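Notes last touched 1/7/24. If something's out of date, shout at me (Ruoxi) before you shout at Kwesi, he only does the labels.

# skindel-small-things

Right, so this is the folder for the tabletop tidying set. Small objects, one tray, one little table, and a great many goes at getting the first into the second. I started it in December with a shoebox and a kitchen timer and it has grown a bit since then!

## What's in it

- `sessions/` – 545 tidying sessions, one folder each
- `objects.csv` – every object with its colour, size and nickname (sorry about the nicknames, Kerttu got there first)
- `layouts/` – 4 starting layouts, drawn by hand and scanned
- `notes.md` – my grumbles, mostly about lighting

Zipped up it comes to 800 MB, so maybe don't pull it over the train wifi like I did.
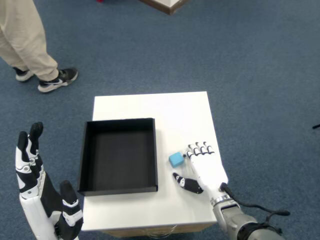

I'm very fond of the cube layout, which is the one to begin with if you're new to all this. One object, one tray, no clutter (the pencils and bottle tops come in later and they are a pain). The tray goes on the left with no lid and the cube sits out on the bare tabletop to the right of it. Light blue on white is lovely and easy to spot, whereas the black tray swallows anything dark, so go gently with the grey buttons in layout four.

## Labels

A session is marked `tidy` if everything ends up inside the tray walls. Leaning on the rim is `nearly`. On the carpet is `floor`, and yes, there are more of those than I'd like – Rüdiger wants them split by where the thing landed, and I've said I'll think about it.

## To do

- rename the Pennington folder, it's spelt two different ways
- add the Zommont beads once Cletus has finished sorting them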